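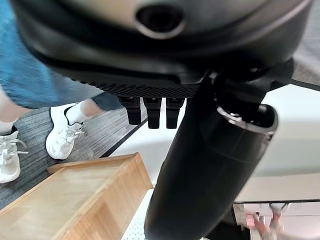

For my June project I picked bedroom tidying – clothes, mostly. I wanted to find out if one basket by the bed would stop stuff piling up, so I logged 60 garments over 6 evenings. The basket lives on the nightstand.
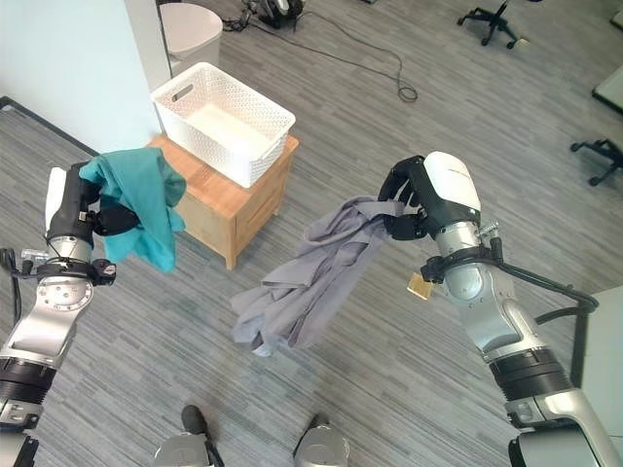

2 min read

Shirts were the worst by miles! They twist up and the sleeves trail everywhere, so I did those first.

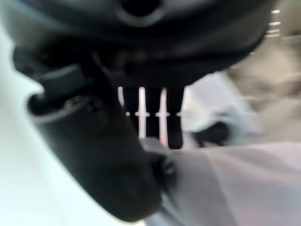 Fig. 3: Up close, during the tidying

Then there's the bed, which I'd sort of ignored in my plan.

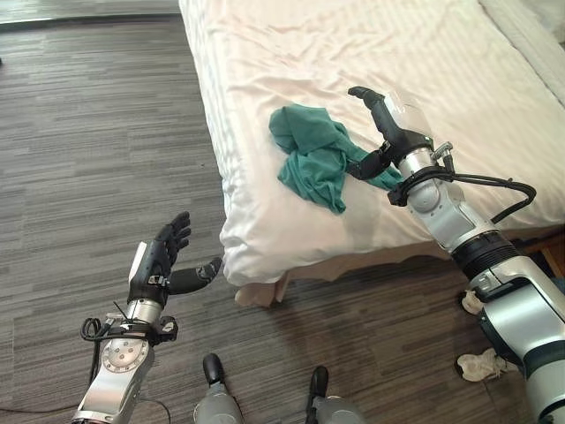 Anything dropped there tended to stay there – next time I'd log the bed separately.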